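Threads > Vovwood Residence > Maarja Lūse

I want to write some short posts about folding clothes on the bed, as I promised to Ieva Ozoliņš after our evening in the kitchen. I am not an expert, I only did it wrong for many years.

First thing. I do not fold on the table anymore. My table at Vovwood is 63 centimeters wide and a long sleeve always falls over the side. The bed has enough place for everything.

Make the bed before you start. Pull the sheet at the corners, push the blanket up to the pillow. It takes one minute. If the blanket is in the middle, each pile will lean and you will fold it again.

I begin with dark clothes. They show every hair and every small thread, so I want to do them when my eyes are still fresh. I go over them with the sticky roller, then fold.

How I fold a thick black thing: lay it face down, smooth with flat hands from the center to outside. Sides in. Then bottom up to the half, and one more time. Do not press hard. A soft pile is also good.

My mother folds in thirds and my aunt folds in half, and they have discussed this since before I was born. I use half for thick things and thirds for T-shirts. Both of them are a little disappointed in me.
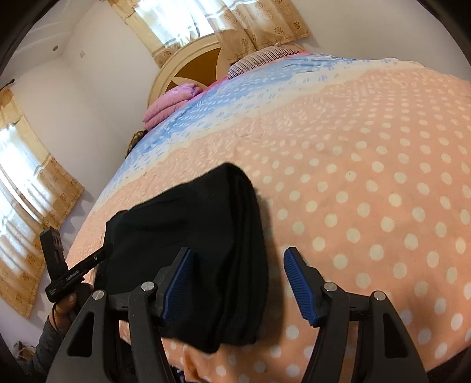

Vovwood Residence, Laundry and Linen Club

A black pile on polka dots is easy to find, this I can say. The sheet has peach color and light blue with spots, and there is pink up by the striped pillow. With so many colors I used to think it looks untidy. Now I like it very much.

The wrinkles in the sheet I leave as they are. I tried once to iron a bed sheet in June and I will not repeat.

Next pile goes beside the first, never on top, until all is folded. Only then I stack, heavy ones down. I have nine hangers, and they are for shirts only.

Last post for tonight. Carry the piles to the closet at once! If you sit on the bed "for a moment" with your phone, you will sleep next to your sweaters. I have done this more than one time.

Comments

Nattawut Jitpraphai: I fold on the floor, on a clean towel. But my knees are complaining, so I will try the bed.

Ye-ji Byun: Thirds for everything. I am with your mother.

Asmaa Ait Ali: What do you do with socks? Please write also about socks.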